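Service Desk Record: Wireless Charging Pads, Pickering Depot
Category: Electric bus fleet / Opportunity charging
Priority: High
Status: Closed, with follow-up
Handled by: Saskia Ruddock, Fleet Systems Support

12 shares | 4 comments

Summary of the report

The depot reported that buses stopping at the Pickering terminus were not receiving a full charge from the pad at Bay 2. The pad is a Florirmont ground unit rated at 120 kW. Drivers saw the charging light come on as normal, but the power reading on the dash settled at 50 kW and stayed there for the whole layover. Bay 1, which has the same model of pad, was not affected.

The depot asked whether Route 25 could continue to run with its present layover times. Support advised that it could for the time being, provided that affected buses were plugged in overnight and were not sent out again on the evening schedule.

Equipment concerned

Ground unit: Florirmont pad, Bay 2, installed in March
Vehicle unit: Curkar receiver plate, fitted under the floor behind the front axle
Control software: Nostance depot manager

Step 1. Confirm the fault

Two buses were sent to each bay in turn. Both reached full power at Bay 1 and both were held at 50 kW at Bay 2. The receiver plates were therefore ruled out as the cause. The depot was asked to stop swapping plates between vehicles, as one had already been removed and refitted before the ticket was opened. That work should have been recorded and was not.

Step 2. Check alignment

The Florirmont unit lowers its output when the bus is parked too far from the center of the pad. Alignment readings were taken from the Nostance screen for each stop made that morning. All were inside the permitted range. The painted stop line at Bay 2 is worn and should be repainted, but drivers are using the curb marker and are stopping in the correct place.

Step 3. Check for debris and heat

The pad surface was swept and inspected by depot staff. A small amount of grit was found along the rear edge. No metal was found. The pad's own temperature sensor gave a normal reading before and after a charge. The foreign object alarm was tested with the steel test disk supplied by the manufacturer and worked as intended – the pad shut off at once and restarted when the disk was removed.

Step 4. Restart the ground unit

The unit was powered down at the cabinet and left off for 25 minutes, as the manual requires. After the restart, the first bus drew 119 kW for a short period and then dropped back to 50 kW. This was the first sign that the limit was being applied by the control software and not by the pad itself.

The depot asked that the ticket be closed at this point on the grounds that full power had been reached. The request was declined.

Step 5. Review the software settings

Nostance allows a power limit to be placed on any bay for a set period. The limit on Bay 2 had been entered when the pad was installed, while the electrical supply to that side of the yard was being upgraded. It was given an end date of 31st August. The limit did not lift on that date because the bay had later been renamed in the system, and the end date remained attached to the old name.

A second entry under the old bay name was still active and was being read every few minutes. This explains the brief period of full power after the restart, before the entry was applied again.
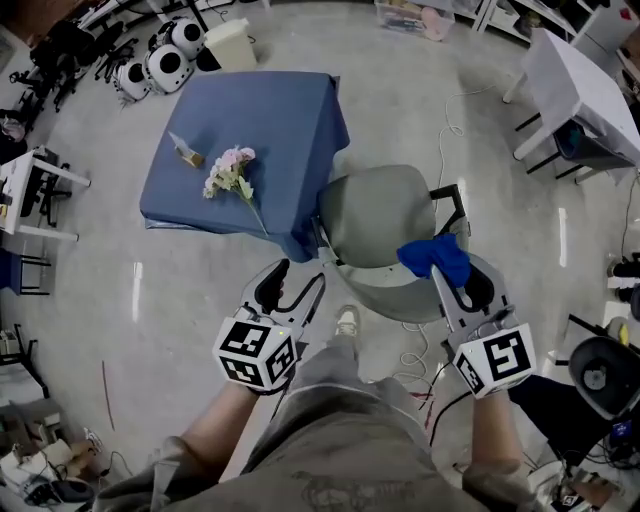 Step 6. Apply the correction

The old bay entry was removed from Nostance and the limit on the current entry was cleared. The change was made between services, with no bus on the pad. The supply upgrade was confirmed as complete by the site electrical contractor before any change was made, and a copy of the signed form has been added to this record.

Four charges were then monitored at Bay 2. Each held at 119 kW until the battery was close to full, at which point the power fell in the normal way. The reading of 119 kW against a rating of 120 kW is within tolerance and does not need a separate ticket.

Step 7. Return to service

Normal layover charging on Route 25 was resumed with the first departure of the following morning. The depot was told that overnight plug-in was no longer required for these vehicles, although it may continue where space allows.

Follow-up actions

1. Depot to repaint the stop line at Bay 2.
2. Support to check all other bays for settings held under old names. Bay 1 has been checked and is clear.
3. Nostance to be asked whether a bay can be renamed without leaving a second entry behind. Their reply is awaited – this item stays open under a new ticket.
4. Depot supervisors to record any removal of a Curkar plate on the vehicle sheet, including cases where the same plate is refitted.

Notes for other depots

Any site with a Florirmont pad that charges at a steady but reduced level should check the Nostance limits page before requesting an engineer. A reading that does not change with the vehicle or the parking position is usually a setting. Please quote the bay name exactly as it appears on screen when contacting the desk.

4 comments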